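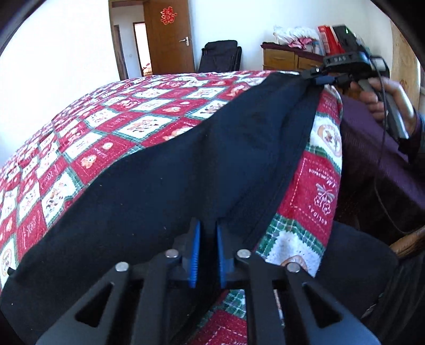 Black fabric on a red, white and green patchwork bed cover.

Dastport reporting kit for schools: review

Dastport is a system for reporting and recording bullying in secondary schools. It has a web form for pupils, a second form for parents, a staff screen where the reports come in, and a printed handbook. I am a head of year at a school in Cladville and we used it for the whole of the spring term. Before that we had a paper slip and a box outside the pastoral office, along with a shared spreadsheet that different people filled in differently.

We paid for it ourselves and I have no connection with the company that makes it, which is called Westitz. I was one of the six staff who had full access, so most of what follows is from the staff side. I asked pupils in my own year what they thought and have put in what they told me.

Setting it up

The school office uploaded the pupil list and it mostly went in without trouble. Double-barrelled surnames came out with the second half missing, and we had to correct those by hand. Tutor groups came across properly. Staff accounts took longer than they should have. Each one has to be approved by whoever is named as the lead, and the approval email went to junk on our system every time. If you are setting this up, get your IT person to allow the address first.

You then choose your categories. The ones supplied are sensible: name-calling, physical, online, property, being left out, on the way to or from school. You can rename them and add your own. We added one for buses, as a good share of our pupils come in from the villages and what happens on the last run home tends to reach us a day late and third hand. You can't delete a category once a report has been filed under it, only hide it.

The pupil form

It opens in a browser and works on a phone. There is no app to install. The pupil is asked what happened, where, when, who was there, and whether they want to give their name. They can attach a screenshot. At the end it shows a reference code, and they can use the code to come back and see whether somebody has read it.

The wording is good. It asks "What happened next?" and leaves a box. Our old slip asked pupils to describe the incident and state any provocation, and I am glad to see the back of it.

The main box takes 2000 characters. That is plenty for a single incident. It is too short for a pupil who has put up with something for half a year and finally sits down to write it all out. One girl in my year ran out of room and filed the rest as a second report, which the system then treated as a separate matter and passed to a different member of staff. Reports can be linked, but someone has to notice that they belong together.

Reports without a name are allowed by default and the school can turn this off. We left it on. Some of what came in that way was silly, and there was a small run of it in the first fortnight, mainly about teachers and homework. It dried up. Several unnamed reports were serious and came from witnesses who would never have knocked on the office door. I would leave it on.

The pupils I asked said the form was easy enough. Two of them didn't like the colour changing to red when you choose "physical", and said it made them feel they had set off an alarm. I passed that on to Westitz and got a polite reply.

The parent form

This is the weaker half. It asks parents nearly the same questions as pupils, and parents generally weren't there. What they have is what their child said at teatime, along with messages they have found on a phone, and quite often a reply from another parent that has made things worse. The form has nowhere to put that last part. It also makes no difference between "my child told me" and "I saw this", and when you are trying to work out who knows what, that matters a good deal.

Screenshots are limited to one per report, the same as for pupils. A group chat argument does not fit in one screenshot. Parents were emailing the rest to the office, so we ended up with half the evidence in Dastport and half in the inbox, and somebody had to paste a note in to say so.

Parents do get an automatic reply straight away. I was doubtful about this and I have changed my mind. It tells them the report has been received, who reads them and on which days, and what to do if their child is in danger now. Phone calls asking "Did you get my message?" dropped sharply. You can edit the wording, and you should, as the supplied version promises an answer by the next working day. No school I have worked in could keep to that in the week before a holiday.

The staff screen

Reports come in as a list, newest at the top, with the category, the year group and a coloured spot showing whether anybody has picked it up. Click on one and you get the full text, the attachments, and a log underneath where staff write what they have done. The log can't be edited after an hour. This annoyed some colleagues at first. I think it is right. When a parent comes in to complain that nothing was done, a log that can't be tidied up later is worth having.

Searching by pupil name works well and is the part I used most. It brings up every report in which the pupil is mentioned, whichever side they were on. We found that one boy who had been reported twice for hitting out had himself been named as the target in an earlier set of reports to a different head of year. Under the old system those would have been in two folders in two rooms.

The search does not cope with nicknames or spelling mistakes. Pupils write what they call each other. There is a box where you can add "also known as" to a pupil's record, and it does help, but it has to be filled in one pupil at a time.

Charts are provided. They show reports by month, by place and by category. The place chart was useful and led to a change in where the duty staff stand at the end of lunch. The monthly one should be treated with care. Our number went up in March, and that was the month we did assemblies telling everyone to use the form. A governor looking at the chart without knowing that would draw the wrong conclusion. It would be helpful to be able to mark events on it.

It was slow at times. Tuesday mornings were the worst for some reason, with the list taking long enough to load that I would go and do something else. Westitz said they were aware of it. It was a bit better by the end of term.

The handbook

You get one printed copy and a file you can print from. It is 131 pages long and needs to be shorter. The chapter on talking to a pupil who has been accused is very good and I have given it to our newer tutors to read. It is practical about not asking leading questions, about seeing pupils separately, and about what to do when the messages have been deleted. It also has a decent section on the pupil who sends a nasty reply after being told off, and why a forced apology read off a sheet of paper does little for anybody.

The rest is padded. There is a long section on the history of the subject and another full of posters. The index is poor. I looked up "transport" and "bus" and found neither, although there are two pages on exactly that under "Journeys".

Support and cost

Support is by email, or by phone in office hours. I phoned twice and got through to someone who knew the product both times. Email replies came the next day. There is a training video for staff that can be watched in one lunch break, and everyone who needed to watch it did.

The price depends on the number of pupils and is charged by the year. For a school of our size it was more than we had hoped to spend and less than the other quote we had, which was from Ebihara. The Ebihara system does more, including attendance and detentions, and if you need those as well the difference in price may not put you off. We already had something for both. I have only seen theirs in a demonstration, so I can't say how it holds up in use.

You can export everything if you leave, as a spreadsheet with the attachments in a folder. I tried it. The logs come out in full, with dates and initials.

What it doesn't do

It won't deal with anything for you. Every report still needs an adult to read it, find the pupils, speak to them and ring home. We had more reports than before and the same number of people. If a school isn't prepared to give someone the hours, the list of unread spots will fill up, and pupils who check their code will see that nobody has looked. I would say that is worse than having the box on the wall.

Good points

Pupil form is clear and works on any phone
Search across all reports by name
Log can't be changed afterwards
Automatic reply to parents
Full export

Bad points

Only one screenshot per report
Parent form needs rewriting
Linked reports have to be spotted by hand
Slow at busy times
Handbook too long, with a bad index

We have renewed for another year. I have asked Westitz about the screenshot limit and they say it is being looked at, with no date given. If the parent form is changed I will update the review.

Rating: 6 out of 10 for the parent side, 8 for the rest.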